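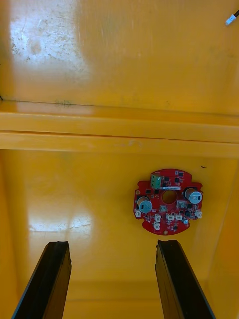 Coltach to Open Small Electronics Drop-Off Points Across Stondholm

Search news, locations, services

March 2022 | By Coltach Press Office
Shares 79 | Comments 2

STONDHOLM - Coltach will open 19 drop-off points for small electronics in Stondholm this spring. Residents and small businesses will be able to leave unwanted devices, circuit boards, chargers and cables free of charge.

The new points replace the curbside request service, which ended in February. Under that service, customers had to book a pickup and wait for a truck. The drop-off points need no booking and will be open during the normal hours of the stores and libraries where they are located.

Accepted items include phones, radios, routers, remote controls, keyboards, power adapters, loose circuit boards and any cable shorter than 2 yards. Items do not have to be complete or in working order. Refrigerators, televisions and other large appliances should still be taken to the Lusen transfer station on the north side of town.

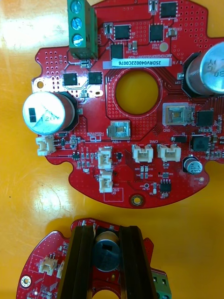
Circuit boards are accepted with or without a case.

Batteries must be taken out before drop-off wherever possible and placed in the separate battery tube at each point. If a battery is built in, the whole device can go in the main bin. Swollen or leaking batteries are not accepted at any drop-off point and must be handed to staff at Lusen.

Coltach asks customers to delete personal data from phones and computers before leaving them. Items cannot be returned once they have been placed in a bin.

Fodor, the regional hauling company, will empty the bins and take the contents to Lusen for sorting. Boards, wire and plastic housings will be separated there and sold to processors by weight. The contract with Fodor runs for 2 years and can be extended.
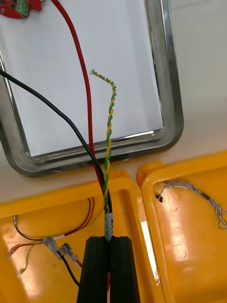 Cables and wire can be dropped off in any color or thickness.

The curbside service handled 385 pickups in its last year. Coltach expects the drop-off points to cost less to run and has not raised its monthly household fee to pay for them.

Businesses with more than one carload of material should call ahead and arrange delivery directly to Lusen. A fee applies to business loads that contain monitors.

A list of locations and opening hours will be mailed with the next household bill and posted at the Coltach service counter in Stondholm.

About Coltach
Coltach provides trash and recycling collection for homes and businesses in Stondholm and nearby towns. It operates the Lusen transfer station.

Share this release | Print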